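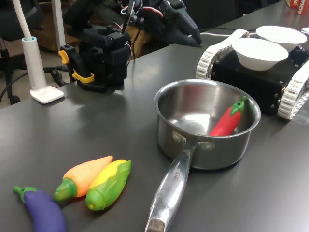
Red pepper in the saucepan, rest of the veg still on the table

Helpers wanted for Skitden play kitchen table - June, 5 weeks, paid. You set out the toy veg, the pan and the bowls, run the cooking game, put it all back after. Same layout evry time, please.

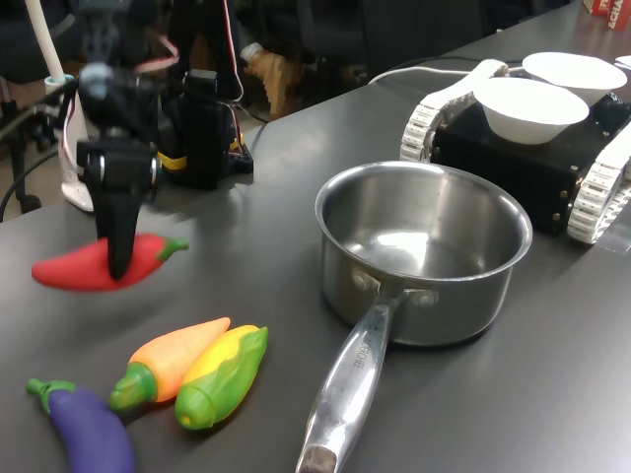 Start 9 am, done by lunch. No experience needed. Patience yes. Groups are small, kids are loud.
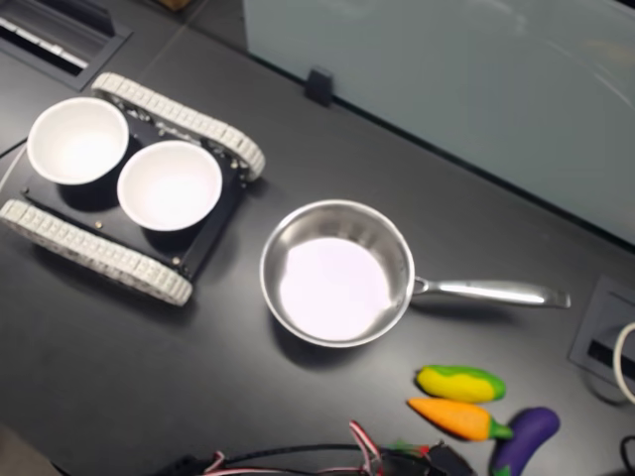

Two white bowls, steel pan, toy veg by the handle

Also wiping down - pan and bowls each round, toys at the end. Must be ok standing. Pay is 100 a morning, lunch not inculded.
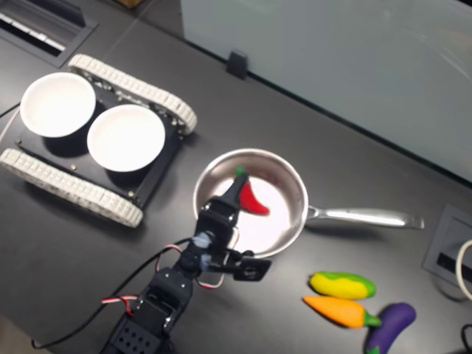

To apply send a few lines and the mornings you can do to the Skitden desk at Trurnska. Places go fast - dont wait.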